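22 May 2026

Up early to finish the labeling from the last home visit. Remedios Bautista had left me a note on the shared sheet: episode 2302 has the wrong task name again. It was filed under folding and it should be under lint removal. I fixed it and then checked the ones on either side, which were fine.

The question for this month is still whether the policy learns better from one long take or from the same take cut up into short pieces. Unathi Kruger thinks short pieces. I think long, at least for clothes, where so much of the work is getting the cloth to lie right before the real task starts. We agreed to train both ways on the same 100 episodes from the Clesteria set and not argue until the numbers are in.

I spent most of the morning picking those episodes. I wanted homes with ordinary light and ordinary beds, and a mix of thick and thin fabric. Denim is good for us. It holds its shape, the hems show up well, and the fingers can get a grip on it without bunching the whole thing. Knits are the opposite. The bedroom with the bamboo mat has both, so it went in near the top of my list.
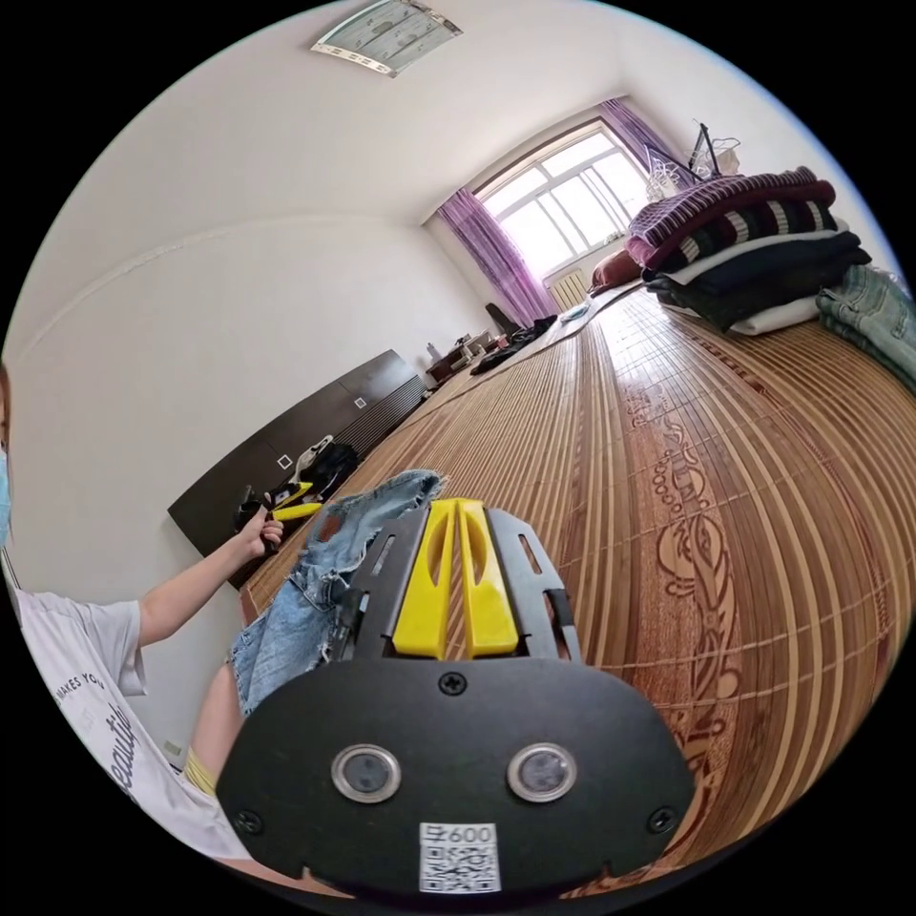
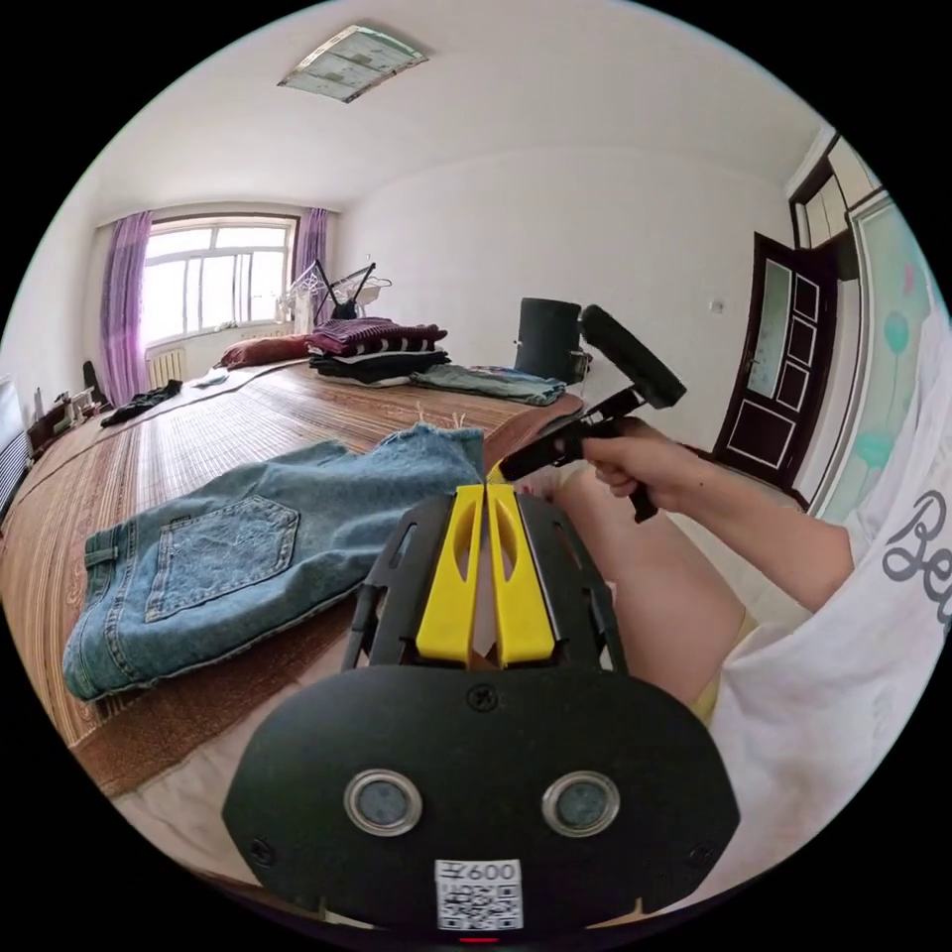

Bright windows are still a problem. The exposure drops when the gripper tips up toward the glass, and the near part of the bed goes dark for a second or two. Our tracking holds through most of it but the pose jumps a little when the brightness comes back. I wrote a small filter last week that flags the jumps, and today I ran it over the whole selection. It flagged 20 episodes. I watched every one of them. Most were small enough to keep. The rest I swapped for takes from the same homes — I don't want the two training runs to differ in anything except how the data is cut.

Cutting took longer than I planned. The rule is that a piece ends when the fingers open and the hand backs away, but people don't work like that. They open the fingers halfway, think about it, and close them again. I ended up asking for a short pause after opening before it counts as the end of a piece. Wrote that down in the Parnotano notes so we can report it properly.

Lunch at the desk. Rice from last night.

Started the long-take run on Ngubane at one thirty. The short-piece run went into the queue behind it, and somebody from the Fodik project has a big job ahead of ours, so it may not start before tomorrow. Unathi came by and looked at the loss curve for a while. It was too early to say anything and we both knew that. We talked about the test instead. We settled on 2 tasks, one with denim and one with a knit, same table, same starting positions marked with tape. Remedios will reset the clothes between trials and won't be told which policy is running.

I'm a little worried about the knit task. The last policy we tested kept closing its fingers just above the fabric, and I still don't know if that was the data or the calibration. I should redo the calibration before we test anything.

The paper is due in September. Unathi wants a full draft of the method section well before that. I wrote two paragraphs and deleted one.

Home at seven. Did my own laundry, and left it in the basket.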